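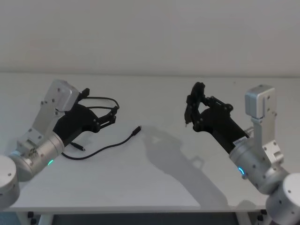 A thin black cable on the white table.

I finally got to the cable box this week, and wow, it was a mess! Urho Laitinen and I pulled out 36 leads at the Kemppainen workshop, and nearly 15 of them had no label at all. We're laying each one on the white table, checking both plugs and then coiling it up before it gets a tag.
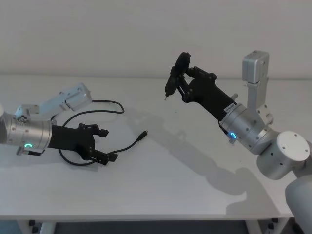 The short black ones are the worst – they all look alike to me, and the loops spring open the second I let go.

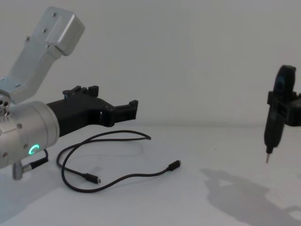 Page last changed: 20 Aug 2020

Spare leads will go in the drawer by the door (the deep one, under the tape). If you lent us one and want it back, tell Urho before we start on the second box – that one has 70 in it.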